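Workshop Notebook, Penry Test Kitchen
Entry for 25 January 2019 -- Counter reset and storage review, Bench 2

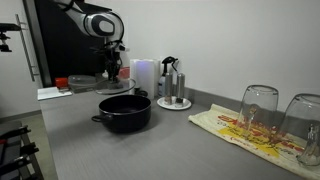 Bench 2, rear wall side. Black pot at center, glass plate and bowl to the left, two glasses inverted on the printed towel at right.

Purpose of entry. To record the condition of Bench 2 at the start of the storage review, and to set out the agreed positions for the items that are to remain on the counter. The review was requested by R. Hughes following the Plumia recipe trials, during which several items were reported missing that were later located on other benches.

Scope. The review covers the countertop only. The wall cupboards and the drawer unit were dealt with in July and are described in the entry for that month. Cleaning products under the sink are outside the scope and remain the responsibility of the duty cook.

Items and proposed positions.

Cooking pot, black, loop handle. Standing in the middle of the counter. This position interferes with preparation work and should not be used for storage. The pot is to be returned to the lower shelf at the end of each session. It may remain on the counter while a recipe is in progress.

Glass plate and shallow glass bowl. Both are clear glass and are difficult to see against the gray surface in evening light. R. Hughes has asked that they be stored together, plate beneath bowl, on the open shelf. I have no objection, provided that a paper liner is placed between them. The liners are in the Fasasow box, of which we have 100 remaining.

Red cup and small red container. The cup is at the rear, near the glass plate, and the container is toward the back corner on the left. It was suggested that the two be kept side by side because they are of similar color. I do not consider this a sufficient reason. The cup belongs with the drinking vessels. The container should stay in the corner, where it can be reached from the preparation position without crossing the work area. It requires a label.

Notepad. Lying flat in front of the red container, near the left edge. This is a poor place for paper. The notepad is to be moved to the hook board beside the door, and session notes are to be copied into this book on the same day. Page references should be given in full -- the last transfer omitted 21 lines of weights and had to be repeated.

Salt and pepper mills. Two, silver, standing on a round white saucer. The saucer works well and should be retained, as it collects the grounds and allows both mills to be lifted in one movement. The bases differ in color, which has so far been the only means of telling the mills apart. L. Lewis to confirm which holds salt and to record it here.

Spray bottle. White, black trigger head, standing behind the mills. It is too close to the seasoning. Proposed position is the right-hand end of the counter, behind the towel. The bottle must carry a contents label at all times, in accordance with the bench rules.

White cylinder at the wall. To remain where it is. The wall behind it should be wiped at each weekly clean, and nothing further is to be placed at its base.

Towel and drying area. The cream towel with the red lettering was adopted as a temporary drying surface when the Prondis rack was withdrawn. It is large enough for the two drinking glasses and the small glass bottle, but it extends diagonally to the front corner and is easily caught by a sleeve. Until a replacement rack is obtained, the towel is to be folded once and laid parallel to the wall. It is to be exchanged daily. Inverted glasses should be put away before the next session begins.

Replacement rack. Two models were considered. The first, at 855 mm, is too long for the space between the pot position and the end of the counter. The second is shorter and has a removable tray. Requisition 104 has been raised for the second model and awaits signature.

Comments from R. Hughes, added at her request. She would prefer that the mills and saucer be moved forward by a hand's width, so that they can be reached over a pot of full height. Agreed for a trial period.

Actions.
L. Lewis -- identify mills, label red container and spray bottle.
R. Hughes -- sign requisition, relocate notepad, advise evening group of the towel arrangement.
Both -- inspect Bench 2 after the next Plumia session and enter any departures from the positions given here.

Bench 3 has not yet been examined. Its entry will follow the same headings, with the addition of the knife block.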